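Workshop notebook, August
Drag washer trial, Pivex spinning reels, second batch

Start 7:40 a.m. Continued from the entry on the greased felt washers. Purpose is to settle which washer stack goes in the lake trout reels before Jawad takes them up to Flekville. The complaint from last season was start-up: the drag sticks, then lets go in a jerk, and a light leader parts on the first run. Steady drag under load was never the problem.

Three reels on the bench, all the same size, all stripped and cleaned before assembly. Reel A has the original felt, oiled. Reel B has carbon washers, dry. Reel C has the same carbon washers with a thin wipe of drag grease. Metal washers are original in all three. Reel B had a faint burr on the inside edge of one eared washer, dressed with a fine stone and refitted. If B reads odd in the first few pulls, look there before blaming the carbon.

Method unchanged. Spool filled with braid over a mono backing, line run straight off the roller to the spring scale, rod left out of it so that guide friction doesn't get into the number. Drag set to 3 lb on a slow pull, left to sit, then pulled again from rest. Record the peak at the moment the spool breaks free, then the running value once it levels. The difference is what we care about.

Ye-rin pulled, I read. We swapped halfway through and the spread got wider, so we swapped back. Her pull is more even than mine.

Results, short sit: A breaks free noticeably high, settles late. B breaks free slightly high, settles quickly, with a dry chatter on slow pulls that can be felt through the handle. C breaks free very close to its running value. No chatter.

Results, long sit (left cranked down over lunch): A is poor. The felt has compressed and the first pull went well past the set value before the spool moved. B much the same as on the short sit. C somewhat higher than on the short sit, still the best of the lot. Grease film probably squeezes out when the knob is left tight. Put it in the care note: back the drag off after every trip.

Endurance: 600 m of line drawn off reel C in repeated pulls at the set drag, rewinding between. Running value drifted down a little, then held. Spool hub warm to the hand at the end. Stripped afterward. Washers evenly marked, grease greyed but still present at the edges. Did the same on A and stopped at 84 m when the felt began to shed fibres into the stack. Not worth going on. B not run yet.

Cold check: C and a spare carbon set, greased with the heavier Irnunau tub, went into the chest freezer overnight. Heavier grease was stiff and gave a bad first pull. Standard grease acceptable. Trout trips start just after ice-out, so the heavier grease is out for these reels. Mi-kyung wants to keep it for the salmon trolling reels, where start-up matters less and water gets in more. No objection.

Side issue. Line roller on reel B squeaks under load. Flushed the bearing, one drop of light oil, squeak gone. Bit-na says two of the rental reels have the same noise and nobody has flushed them since last fall. Added to her list.

Spring scale was checked against the known weight before and after. Zero had crept slightly by the end of the day, same direction for all readings, so the comparison stands. Do not quote the absolute values to anyone outside the shop.

Decision: greased carbon, standard grease, thin coat. Wipe until the washer looks damp and has no visible ridge at the rim. Too much grease and the setting wanders for the first several fish.

Parts: Kwon has the carbon sets in stock at the size we need. Order 40, enough for the lake trout reels plus spares. Ha-neul to place it. Ask for the eared washers to be bagged separately this time, as the last lot arrived with several bent.

To do:
Run B to the same distance as C, dry.
Repeat the long sit on C with the knob at half the setting.
Write the care note and tape a copy inside the reel case lids.
Get Jawad to fish one C reel and one B reel on the same day, same leader, and write down what broke.
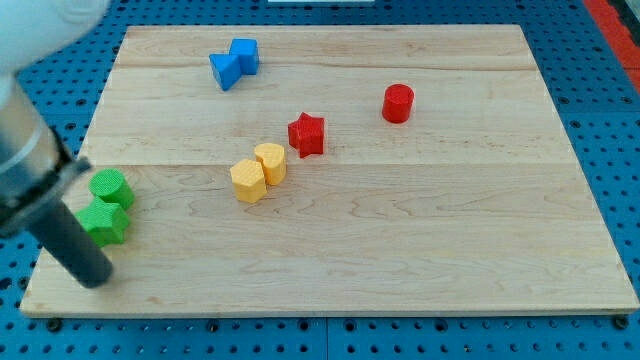
He should also note which reel got dunked, as dry carbon has not been tried wet and I have no reading to set against his.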